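Give Me Back My Intermission

August 2022

I had to pee for the last third of Huanca and I'd like to talk about it.

If you haven't seen Huanca, it's a long, slow, gorgeous movie about a family moving a herd over the mountains, and I think it's one of the best things I've watched in years. I think so even though I missed a chunk of it. I went out during what I figured was another quiet walking part (there are a lot of quiet walking parts) and when I got back to my seat, the grandfather was dead and everyone was crying, both in the movie and in row G. My sister tried to whisper what I'd missed and got shushed, fairly, by a man with a very large popcorn.

So this is my pitch, and I've been making it to anybody who'll sit still. Put the intermission back. One break, in every movie over two and a half hours, with the house lights up and the snack bar open.

When I was a kid in Mudulport we had one movie house, the Hiltitz, with 200 seats and a curtain that got stuck. The Hiltitz stopped everything halfway. It didn't matter if the movie was made for it or not. Somebody upstairs picked a spot, the picture went dark, and the lights came up for 20 minutes. Sometimes the spot was great and sometimes it was right in the middle of a sentence. I saw a shark movie there that stopped with the guy's leg still in the water, and I have never in my life enjoyed a lemon ice more than I enjoyed that one, standing in the lobby with all the other kids yelling about whether he was going to make it.

I know there's a school of thought that says this is barbaric. The director built a spell and you've gone and broken it with a hot dog. I've heard that from friends, I've heard it from a guy on a panel, and I used to kind of believe it myself, back when I was in college and would have sat through a nine-hour movie about a wall to prove I could.

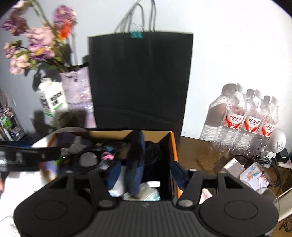 Long movies ask you to hold a lot of stuff in your head, and they don't always pack it neatly. There's the war and the brother and the letter from act one and the woman at the train station who may or may not be the same woman from the wedding. By hour two my brain looks like that cardboard box, with the folded denim standing up in the middle and a round white something-or-other caught in a bunch of black cables, and one small pink clip that I'm pretty sure is going to turn out to be important. I could use a few minutes to sort through it. That's all an intermission ever was for me, a chance to turn to whoever I came with and say, okay, wait, who has the letter?

And it's a nice feeling, working it out together! My aunt used to hold court at the Hiltitz. She'd have the killer named before the lights were all the way up, and she was wrong constantly, and people would drift over from the other side of the lobby to hear what she thought. You can't do that afterward. Afterward you know, and everybody's looking for their keys.

But can't you just pause it at home?

Sure, and I do. I have Fluler on the TV like everybody else I know, and I pause it to get the door, I pause it to look up how old an actor is, I pause it and fall asleep and finish the thing on a different night in a different mood. Last April it took me four evenings to get through one movie about a submarine. I couldn't tell you a single thing about it now except that there was a submarine.

A pause is private, and you can have as many as you want, so none of them means anything. The intermission happened to the whole room at the same moment. You all got stuck on the same cliff. I don't think I understood that as a kid, but I sure missed it when I moved to the city and started going to the big multiplex by the highway, where the movie ends and a teenager with a broom is already standing there waiting for you to go.

I'll grant the money argument, because a friend who manages a theater explained it to me at some length. A break eats up time. Over a full day, on a busy screen, you might lose a whole showing. She also told me that the snack bar is what keeps the lights on, and when I asked her which one was bigger, the lost showing or the second round of nachos, she said she'd never been allowed to find out. The distributors don't want anyone touching the picture. I'd love for one of them to let one theater try it for one summer and see how it shakes out.
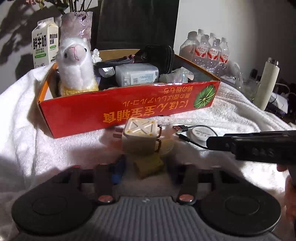
What a good break looks like

I do have opinions on how to do it. I don't want commercials. If you bring the lights up and then show me a truck driving through mud, I'm going to be angrier than I was when I just had to pee. Play the music from the movie, low, or play nothing.

I want a bell or a chime at the end, with enough warning that the people at the back of the restroom line aren't panicking. And I want directors to pick the spot. They used to. Those huge old epics had the word right there on the screen, and the scene before it was almost always a knockout, some general on a hill or a woman shaking her fist at the sky, because they knew you'd be carrying it out to the lobby with you. It was a second ending, basically. I think filmmakers who complain about this are passing up a free ending.

A few years back I drove 614 miles to see one of those epics on an enormous screen in a restored palace with 1,000 seats and painted stars on the ceiling. I was worried it would be half empty, and it was close to full. When the break came nobody reached for a phone, or if they did I didn't notice, and a woman I'd never met asked me if I thought he was going to go back for the girl. I said no way. We stood there arguing over it with our little cups of wine until the chime went.

He did go back for the girl. She waved at me from across the aisle when it happened, very pleased with herself.

As for Huanca, I went again the following week, to the late show, and I didn't drink anything after lunch. The grandfather's scene is wonderful. It's also right around the halfway mark of the second half, so if anyone is taking suggestions, I'd put the break a good while before that, when they get the herd across the river and the little boy counts them and comes up one short. Cut to black there. I'd have stood in that lobby talking about the missing one until they dragged me back in.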